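Why Do Towels Soak Up Water?

Hi, Flurina Gruber here again! Last month I spilled a whole glass of orange juice across my kitchen floor, and my first thought (after "oh no!") was to grab a towel. My second thought was – how does a towel know how to drink?

It doesn't have a mouth, of course. What it has is gaps, thousands and thousands of them, between tiny threads. Most bath towels are made of cotton, and cotton is a plant that water really likes to stick to. When water touches a thread it clings on, and it pulls more water along behind it. Up it creeps, even if up means climbing! Scientists call this capillary action. Trees use it too, to help move water from their roots to their leaves.

Now go and look closely at a towel. See all those little fuzzy bits? Many towels are covered in loops of thread, and every loop gives the water one more place to hang on. A thin, smooth bedsheet has a lot less room.
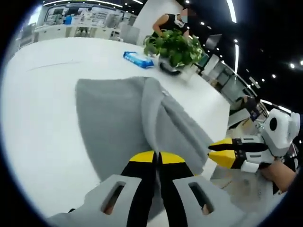
A soft, fuzzy gray towel with a fold in it.

Want to try it yourself? You need 2 glasses, some water and a strip of paper towel. Fill one glass nearly to the top and leave the other empty. Stand them side by side, then bend the strip so one end sits in the water and the other hangs down inside the empty glass. Wait 40 minutes (I went and had a sandwich) and come back. Is there water in the second glass? Add a drop of food coloring next time – blue is my favorite – and you can watch it climb!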